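Depuis août, elle dirige l'atelier d'écoute de Trudedport, où l'on apprend à entendre avant de parler. « Je suis venue ici pour un an, et j'y reste », dit-elle. 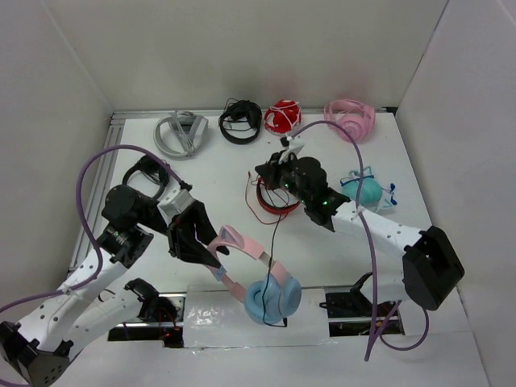 *Des casques de plusieurs couleurs.*

L'association Rultus lui prête 18 heures de salle par mois. Le reste, elle le trouve chez Schwerdtfeger, à l'étage – « froid, mais très silencieux ».

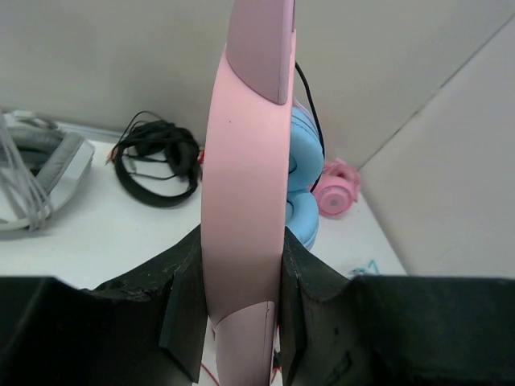 *Casque rose, coussinets bleu ciel.*

Les participants écoutent d'abord la rue, ensuite une voix.

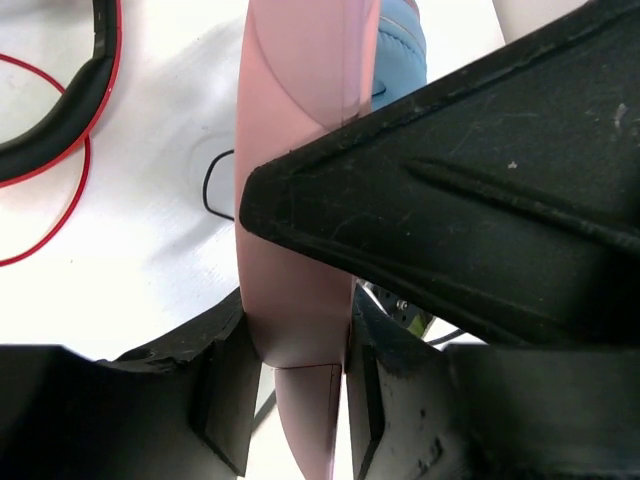

« Au début ils s'ennuient, et je les laisse s'ennuyer », explique-t-elle. Une séance coûte 100 couronnes.

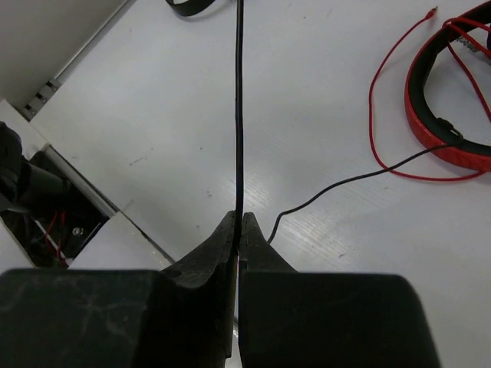

## Et après ?

« Breklow nous invite. Je n'ai pas encore répondu. »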